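Vibeke Grímsdóttir on parking sensors, cold bumpers and the case for fewer beeps

2024-09-15

Vibeke Grímsdóttir has worked on ultrasonic parking sensors for most of her career, first at a bumper supplier and now at Stikia, where she runs the testing group. Her team of five has spent the past year on a new rear sensor set called Voltusberg, due to go into small vans.

She says most drivers only notice the sensors when they go wrong. "The complaint we get is never that the van hit something. It's that it beeped at nothing. People put up with that for a week and then they switch the whole system off."

False alerts were the main reason for starting again with the design. Stikia went through 2,265 fault reports from van fleets and sorted them by cause. Slush and road salt on the sensor face came first. Towing equipment came second, and poor repainting after a repair was third.

"Paint surprised me," Grímsdóttir says. "A body shop puts on one coat too many and the sensor can't vibrate the way it should. The driver gets the van back looking perfect and it screams at every kerb."

The new set listens to its own ringing after each pulse and compares it with a stored pattern. If the two differ too much, the system tells the driver that the sensor needs cleaning or checking, and stays quiet until that is done. Oluf Lauritsen wrote that part of the software. He wanted the warning to come up after a single bad reading, but Grímsdóttir asked for 3 in a row.

"We argued over it for most of a month," she says. "Oluf thinks a driver should know at once. I think a driver reversing out of a yard in the rain has enough to look at."

The vans used for the trials belong to Dalsgaard, a parcel firm that runs 32 of them from one depot. Its fleet manager, Dagný Blöndal, asked for the volume to be set lower than Stikia had planned. Her drivers make short stops all day and hear the tone far more often than a private owner would.

Asked whether cameras will make the sensors pointless, Grímsdóttir says no. A camera lens gets dirty too, and a driver has to look at it. "You can hear a tone while you're watching your mirror. I don't see a reason to give that up because screens got cheaper."

She is less sure about automatic braking in reverse. The trial vans have it, switched off. Slopes and loading ramps still cause trouble, and she won't give a date for turning it on.
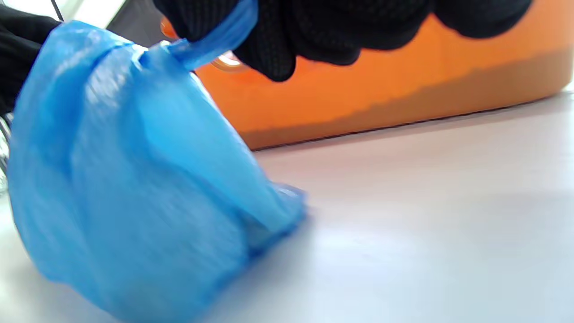 Parts and Suppliers

The sensor housings come from Endevow, which changed the seal behind the face in September after water got into an early batch. Grímsdóttir had those units sent back and asked for the soak test to be run again, this time with the connector fitted.

"They'd tested the housing by itself," she says. "It passed. Then you plug a cable into it and you've got a different part."

The next set of vans will be fitted once the new seals have been through the cold chamber.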